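# Two controllers, one gripper: were the claims worth believing?

Project report, Brerdale robotics elective, September

Our group was asked to compare two arm controllers in simulation and say which one we would use. Serovent is the older one and plans every move before it starts. Bemeck corrects itself as it goes, using the camera view. The handout called Bemeck "far more robust." I wanted to see that for myself, and I'm still not sure I have.

## What we did

Each controller got 20 tries at the same job: pick up a small item from a counter and put it in a bowl. Both used the same two-finger gripper and the same arm model. We moved the item between tries but left the lighting alone, which was probably a mistake. A camera-based controller should have to deal with bad light at some point.

A try failed if the item missed the bowl or if the run went past 33 seconds. The time limit came with the course files and we never found out why it was set there.

## What we got

Serovent failed 8 times. Bemeck failed 2 times. On paper that settles it, and most of the group wanted to stop there.

I don't think it does. Most of the Serovent failures were timeouts, and its planner was running on the slower of our lab machines. We noticed this after the runs were finished and had no lab time left to swap them.

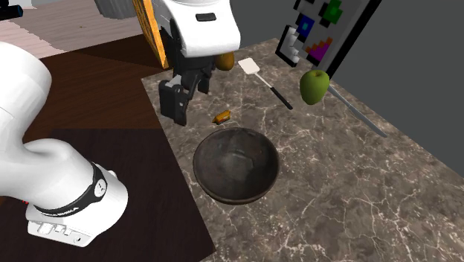
The other problem is the simulator. Contact in the Oyelaran physics package is very forgiving. Fingers that barely touch an object can still lift it, and a real wrapper would slip or crumple. Bemeck makes lots of small corrections near the object, so it may gain more from soft contact than Serovent does. We can't tell from our logs, which only saved pass, fail and time.

## Which one we would use

Bemeck, for this task, in this simulator. I would not repeat "far more robust" to anyone. Before trusting either controller on a real arm I'd want both on the same machine, changed lighting, and finger force saved for every run.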